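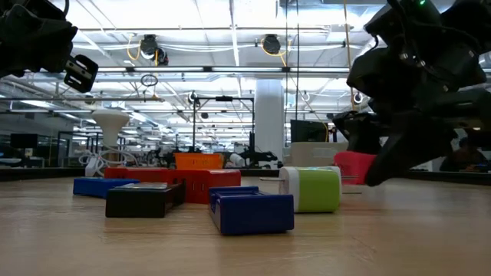
The table that sorts itself out

At Worer's parts library in Denside, the dullest job in the building has gone to a pair of arms, and the people who used to do it are having a much better time

August 20, 2020

Ask anyone at Worer what they did in their first month and you get the same answer: kitting. You stood at a table with a sheet of paper, picked out the blocks, boxes and trays that a workshop had ordered, packed them, ticked them off and started again. A good packer could get through 100 kits in a shift and go home with sore wrists and no memory of the day at all.

I went to Denside expecting something slick and a bit chilly. What I found was a tan wooden table with a heap of bright plastic on it – royal blue, red, lime green, an orange crate perched on top – and a big black arm leaning in over the lot with a tiny green light glowing near its top. It is a lovely thing to stand beside. You catch yourself holding your breath as the fingers come down towards a pink-red cup.

The system is called Mansour, and Worer bought it from Londel, a small firm two streets away. That closeness matters more than any of the clever stuff inside. When the packers wanted the arms to slow down near the edge of the table, someone walked over after lunch and changed it. When they wanted a way to say "leave that one, I'll do it", they got a button, and a fat one too, because they had asked for fat.

The packing crew is 18 strong, the same as before the arms came. Nobody was let go, though plenty were worried, and the first meeting was by all accounts a rough one. What changed was the rota. Each packer now spends two days a week as a minder, looking after the table and teaching Mansour new parts, and the rest of the time on repairs, customer calls and the odd jobs that never used to get done. The repair bench had a waiting list of 111 trays last October. It is now down to nothing, and the crew have started mending things they would once have thrown out.

Teaching is the bit they talk about most. A new part goes on the table and the minder tries it every way round: flat, on its side, half under something else. Cylinders are a pain, as they roll. Open boxes are easy until you stack them. The old hands turn out to be brilliant at this, as they have been picking the stuff up for years and know exactly which corner is awkward.

It isn't all sunshine. Minding can be lonely after the chatter of the old packing line, and the radio has been moved twice to make up for it. The pay for minders went up only after a long argument. And Mansour is still slower than a person on nearly a third of the orders, so the fiddly ones go to human hands.

Still, I came away grinning. The crew are now drawing up their own list of what the arms should learn next, and top of it, by a wide margin, is putting the lids on.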